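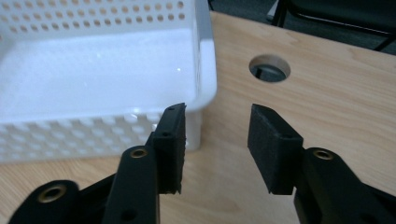
The Basket Goes Back
Feb 1, 2025

I have owned the same white plastic basket through four apartments, and in none of them has it had a job.

It has held things, sure. In the first place it held mail. In the second it held the mail from the first place, plus a bag of rubber bands I was apparently saving for a siege. By the time I got to Tirnmont it had moved up to the kitchen table, where it collected whatever came out of my pockets at night, and it did that so well that by Christmas you couldn't see the bottom.

So in January I emptied it. I put it on the table, tipped everything out next to it, and told myself I'd have it sorted before dinner. Dinner was cereal, standing up.

A partial inventory, for the historical record:

11 keys, of which I can account for three.

A receipt from Jositz, the hardware store on the corner, for one hinge. I don't know of any hinge.

Takeout menus from Tsuji, two of them identical and one with the old prices, which I kept looking at the way other people look at photos of themselves at twenty-five.

A coat check ticket, number 3679. I own one coat and I was wearing it (the heat was out again). Somewhere in this city there is either a coat of mine I've forgotten or a very patient coat check.

Batteries. I have no way of knowing which are dead, so I did what my father did and put them all back in a drawer together, to work it out among themselves.

An allen wrench. Another allen wrench. The allen wrench that came with the bed, which I know because I labeled it, in a fit of competence I have not had since.

My downstairs neighbor Sekar Ong came up in the middle of this to return a casserole dish and made the mistake of sitting down. Sekar is a tidy person. He has a hook for his scissors. He looked over the heap for a while and asked what the basket was for, and I said it was for this, and waved my arm over all of it. He said that was a description of a table.

I have thought about that remark more than I'd like.

His theory is that a container has to be able to refuse things. A bread box refuses your socks. A shoe rack refuses your bread. A plain basket on a kitchen table has no standards whatsoever and will take anything you give it until one of you dies. He suggested I pick a single category and write it on a piece of tape. I said I'd consider it. He took one of the Tsuji menus, the one with the current prices, and went home.

I tried keys first. Keys in a basket full of holes seemed airy and modern. But eleven keys rattling around in a basket that size looked like the world's saddest raffle, and eight of them were for doors I'll never stand in front of again. I threw those out, then took them back out of the trash, then put them in an envelope marked KEYS?, and I'd like it noted that the question mark is progress.

Then fruit. I was very excited about fruit! The holes let the air in, and it would make me look like someone who eats fruit. I walked down to the Rasotska market and came home with clementines, and for most of an afternoon I was a changed man. I ate them all that night. After that it was a basket with one peel in it, and by morning the peel had been joined by a pen.

The pen is how it starts, by the way. It's always a pen. You put down one pen and the next day there's a dental reminder lying on it, and then you've got a hinge receipt again.

What I did in the end was wash it. I hadn't ever washed it. Seven years of pocket lint will work its way into small round holes in a way that I can only call committed, and I went at them with a toothbrush and then a toothpick, row after row, for the better part of 90 minutes with the radio on. It came up very white. I hadn't known it was that white. I'd been thinking of it as cream.

I also wiped down the table, since I was already wet to the elbows, and found a nice stretch of wood grain on the side where the basket had been living. There's a ring on it from a mug I don't own anymore. I've decided the ring can stay.

For now the rule is that the basket holds outgoing things only: library books, letters to be mailed, anything of Sekar's. Whatever goes in has to leave the building within the week. He approves, though he pointed out that this means most of the time it'll be empty, and asked whether I could live with that.

I said I'd let him know in April.

As of this morning it has in it one library book, the KEYS? envelope (it's outgoing, I just haven't decided where to), and the second identical menu, which I'm taking down to him as a spare. Also a pen. I'm mailing the letters, I need the pen.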